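## Two grippers, one towel, no winners yet

The gripper comparison has reached the linen stage. Readers who remember the April issue will recall that we promised a straightforward bench test of two hand-held grippers, with a table at the end and a recommendation anybody could take to their manager. We still owe you the table. The bench part lasted until we'd picked up every wooden block we owned, at which point both grippers were scoring close to perfect and we had learned a good deal about wooden blocks.

So the work has moved to a bedroom in Tresudstead, and to soft goods.

For anyone who joined since April, the two setups on trial are the Flalusix and the Bosman. Each is a parallel-ish gripper you hold in your hand and work with a trigger, with a camera riding on top. You do the chore yourself, the camera records what the fingers did, and the recording goes off to train a policy that will one day do the chore on an actual arm, at a quarter of the speed and with far more confidence than it has earned. We're running them in pairs, one in each hand, on the grounds that folding a towel with one hand is a party trick.

The task list is short. Fold a towel in half, fold it again, square it up, move it to the pillow end. Shake out a crumpled cloth and lay it flat. Put everything back where it was and make it look as though a human being left it there, which takes longer than the other two together. An episode counts if the fold closes, the edges are within a thumb's width of each other and neither operator nor gripper has dragged the bedspread onto the floor. 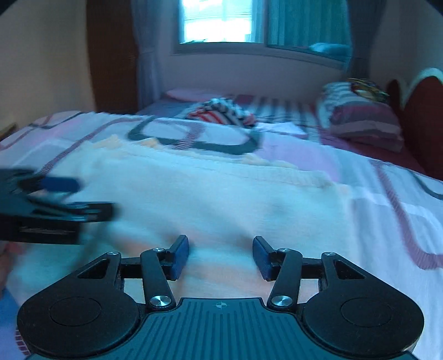 *Both hands on the job: fingers open over the towel, second gripper-like device coming in from the left.*

The target for this round is 2,000 episodes. As of the newsletter deadline we have 555 that passed review. The rest of the attempts are on a drive labelled "maybe," where they'll stay until someone has the heart to delete them.

What follows are impressions, and should be treated with the respect due to impressions.

**Grip.** The pads matter more than anything else we've changed. Our first set was hard and slick, fine on blocks, hopeless on terry cloth. You'd close on a corner, lift, and watch it slide out like a fish that had thought better of it. Softer rubber fixed most of that. The new pads will pick up a single layer of towel if you come in low and pinch, and two layers if you come in low and get greedy. On the bedspread they pick up the bedspread, and we have a growing collection of episodes where the towel is folded beautifully with a bit of bedding tucked inside.

**Weight.** The Bosman is the heavier of the pair and you know it by mid-morning. The Flalusix is lighter but carries its bulk forward, so your wrist ends up doing the complaining in place of your shoulder. We've settled on sessions of 28 episodes and then a cup of tea. The number was arrived at by noting where the folds started getting ugly. Operators who claim they can go longer have been shown their footage.

**Camera view.** Both setups look down over the housing at the fingertips. The Bosman's camera sits higher and gives you more of the room. The Flalusix puts the fingers nice and large, with less to go on when you're trying to work out where the other hand has got to. Fast approaches blur on either one. We had assumed this was a shutter setting and spent an afternoon on it. Slowing down solved it, to the annoyance of everyone who'd been adjusting shutters.

**Light.** Windows are a nuisance. Aim toward one and the exposure chases it, so the cloth goes dim just as you need to see the edge. Closing the blinds gives steadier footage and a duller dataset. Our compromise is to shoot with them every which way and write down the state of the blinds in the log. The column has been filled in with "open," "closed," "sort of" and, on one occasion, "yes."

**Patterns.** Printed bedding has been the surprise of the round. The tracking software, Flisia, is quite happy on a busy print, which gives it plenty of corners to hang on to. It likes a plain sheet a great deal less, and on plain white it will wander off a hand's width and report total certainty. The early policy has the reverse trouble. It does well with a pale towel on plain bedding and then, on a print with big outlined shapes, makes a sincere attempt to fold the outline. We'd rather have this argument now than after we've bought an arm. The fix, such as it is, will be more bedding. Please see the request below.

**Trigger feel.** Opinions are split and have become personal, so we'll leave it out until the next issue.

### Where that leaves the recommendation

If you need to choose today, and your work is boxes, bottles and other things with opinions about their own shape, either gripper will do and you should buy the one you can get spare pads for. For cloth we lean toward the Flalusix, mainly on wrist room when the two hands come in close together. The Bosman pair bump covers if you bring them in at a shallow angle, and each bump costs you an episode and a small piece of your composure. Give us the full count before quoting any of this in a budget request.

### Wanted

- Bedspreads and sheets, any size, the louder the better. Florals especially. They'll be washed before and after.
- Towels with some wear in them. New ones hold a crease too willingly and flatter everybody.
- Anyone with a free morning and two good wrists. Training takes an hour, most of it spent learning to stop looking at your hands.

Drop linens in the bin by the lab door with your name pinned on if you want them back. The next collection block starts 8th October, and the kettle has been repaired.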